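Clearing and Resetting Trial, Second Report to the Fund
Clakdale site, Wemar program
Sep 30, 2019

You asked for a plain account of where the table clearing work stands and whether the second payment should go ahead. My view is that the first part of that can be answered now and the second only with conditions.

The aim, as written in the April proposal, was to show that a small set of household tasks could be set out the same way at two sites and judged by the same rules. The tasks are ordinary ones: dishes into a tub, utensils into a tub, cloth folded, everything back where it started. Iladport was to write the rules and Clakdale was to use them. The Hoani sheets were supposed to hold the two together.

What has been done

Clakdale has logged 220 rounds since the last report. That number looks good in a table and I would be careful with it. Of the 19 layouts in the proposal, 15 have been used. The other 4 involve stacked plates and were put off twice, the second time without a written reason. A round also counts as logged when the sheet is filled in, whether or not the dishes ended up in the tub, so the total says more about effort than about results. I have asked for the two to be reported separately from now on.

The dish and spoon layouts take up a large share of the log. They are the easiest to reset and everybody at the site knows them well by this point. I do not object to starting with the easy ones, but we are well past starting, and the funding was not given for a bowl and a spoon.

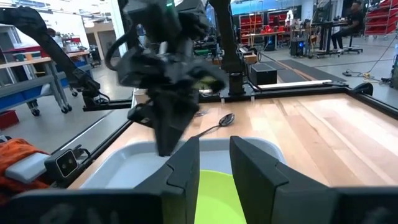 The written rules are the weaker half of the project. The Iladport draft says an item is "put away" when it is in the tub. It does not say what to do with a spoon that lies across the rim, or a bowl that lands on its side, or a cloth with one corner hanging out. Clakdale has been settling these case by case. When I read through the sheets I found the same outcome marked as a pass on one page and a fail on another, in what looks like the same handwriting. Until that is fixed, any success rate from this site is a guess, and I have left it out of this report for that reason.

The starting position has a similar problem. The sheets say "spoon beside tub" and leave it there. Beside could mean either side, close or far, handle in or handle out. A site that wants good numbers will drift toward the kind version without meaning to.

Money

Spending is within the approved amount. The underspend on tableware is real. The underspend on staff time is mostly the delayed plate layouts and should not be read as a saving.

Conditions I would attach

The second payment should be held until Iladport sends a revised rule page that covers partial and awkward placements, and until 7 layouts picked by us have been repeated under it. Old sheets should be kept as they are and not re-marked to match.

The plate layouts need a start date or they need to be dropped from the claims. Either is acceptable to me. Carrying them forward again is not.

Clakdale has said the revised page can be in use within a month of receiving it. Iladport has not given a date for sending it. I will write again when I have one.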